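Soaking (philately)

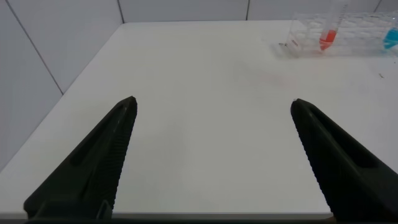
A white tabletop. Pale, smooth surfaces are commonly preferred for stamp work.

Soaking is the removal of a used postage stamp from the envelope, card or wrapper to which it has been stuck, by means of water. It is the most common method of preparing used stamps for an album or stockbook. The practice is also called floating when the paper is laid on the surface of the water with the stamp facing up, and in older handbooks it appears as "washing off", a term now avoided in case it is confused with the fraudulent removal of postmarks.

Background

Early adhesive stamps were backed with gums made from plant starches and, later, gum arabic. These dissolve readily in cool water. Polyvinyl alcohol gums, used widely from the second half of the twentieth century, also release in water but may take longer. Self-adhesive stamps have a pressure-sensitive backing, and their behaviour depends on whether the printer placed a water-soluble layer between the paper and the adhesive. Many issues without such a layer cannot be soaked in plain water at all.

Method

Stamps are first cut from the envelope with a margin of paper left on every side, so that the scissors do not damage the perforations. Pieces on coloured paper are set apart from those on white. The clippings are placed in a shallow basin of cool or lukewarm water and left until the stamps slide free. Stamps with ordinary gum usually separate in less than half an hour. Those that do not are returned to the water and should never be peeled by force.

Once free, the stamp is rinsed in clean water to remove traces of gum from the back. Gum that remains will fasten the stamp to whatever it is dried against. Wet paper is weak, and many collectors handle the stamps with their fingers at this stage and keep tongs for later, as a sharp tong tip can pierce a soft sheet. Others use tongs with broad, rounded ends throughout.

Drying and pressing

Rinsed stamps are laid face down on plain white blotting paper or unprinted towelling. Printed newspaper is unsuitable, as its ink may transfer. Stamps left uncovered tend to curl as they dry, and for this reason they are commonly moved while slightly damp to a drying book, whose leaves alternate between absorbent and smooth sheets. The book is closed under a weight and left overnight. Heat from an iron or radiator shortens the process but can alter the colour of some inks and make the paper brittle.

Stamps that should not be soaked

Certain stamps are harmed by water. The principal groups are:

Stamps printed in fugitive inks, which were designed to run if an attempt was made to clean off a cancellation. Various British and colonial issues of the Victorian and Edwardian periods, chiefly in green and purple, are of this kind.

Stamps on chalk-surfaced paper, where the coating may soften and lift together with the printed design.

Stamps cancelled in aniline or violet inks, which can spread across the face.

Stamps on brightly coloured envelopes, in particular red and dark green Christmas envelopes, whose dye can stain the whole basin. A little salt in the water is a traditional precaution, although opinion on its value is divided.

Unused stamps with original gum, which lose much of their market value when the gum is removed.

Complete covers are a separate matter. An envelope with a clear postmark, an unusual rate or a scarce route may be worth considerably more intact than the stamp alone, and postal historians discourage soaking until the cover has been examined. The collector Phúc Phan, in a handbook on the local posts of Wovholm, records that of 2,000 covers known to have passed through one family's hands only 131 were kept whole. The remainder were cut and soaked, and the evidence of their rates and routes was lost.

Self-adhesive stamps

Where water fails, collectors either trim the paper neatly around the stamp and keep it "on piece", or apply a solvent. Citrus-based sprays and liquids are the most widely used. The liquid is applied to the back of the envelope paper, the stamp is eased away, and the sticky residue is dusted with talcum powder. Such products are flammable and are used in a well-aired room away from flame. Their long-term effect on stamp paper has not been settled – some specialists accept them, while others keep all modern self-adhesives on piece.

Terminology

Dealers describe unsorted used stamps as "on paper" when they have not been soaked and "off paper" when they have. Both are often sold by weight. On-paper mixtures weigh more for the same number of stamps, and prices for the two are not directly comparable. "Kiloware" is a general term for such mixtures and is most often applied to those on paper.

See also

Blotting paper; Fugitive ink; Kiloware; On piece; Stamp hinge; Stamp tongs

Comments (4)

Helalia
Useful article. Could the section on drying mention that the smooth leaf should go against the gum side? I had mine the wrong way round and lost a nice set of definitives.

Mihăilă
I have used salt for red envelopes since I was a boy and would not be without it. A separate dish for each colour is still the safer course.

Arnon
How long is too long in the water? I left a batch in for 2 days by accident and the paper went very soft, though the colours held.

Helalia
@Arnon I would never go past a couple of hours. Change the water if it turns cloudy.

Last edited Oct 5, 2023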